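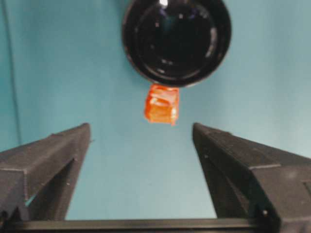 Reading time: 2 minutes

Speaker notes, Orkier sorting floor talk

Hi everyone, I'm Bakari Koech, and I get to talk about my favorite corner of the building! (Leave slide one up while people find seats.)

Start with the cube. Small, orange, light coming through it, sitting close to the rim of a round black container, with the two fingers still open. Ask the room how they'd pick it up. Let them try it with their own hands in the air – people always pinch first and think about the rim second.

Then the old job. Sample cubes went into bowls by hand, all shift, and your neck knew it by lunch. The arm at station 9 now does most of the plain picks. Cengiz Coşkun used to run that station and he still does, only now he spends his time on the odd ones and on teaching new grips. He draws them on the back of Dalisay order forms. Ask him to show you, they're great!

Say clearly what got harder:
Watching is tiring in its own way. We swap people every two hours.
The floor is quieter, and some folks miss the chatting across the bench.
When a pick goes wrong, somebody has to work out why, and that takes patience.

And what I love – the people who did this by hand are the ones we ask first. Cengiz spotted that our Vekico bowls needed more room at the rim, and we moved the whole layout for him.

Pause here for questions. If pay grades come up, the new station role has its own grade as of December, and I have the sheet with me.

Next slide: the Puker line, and what the night crew wants changed.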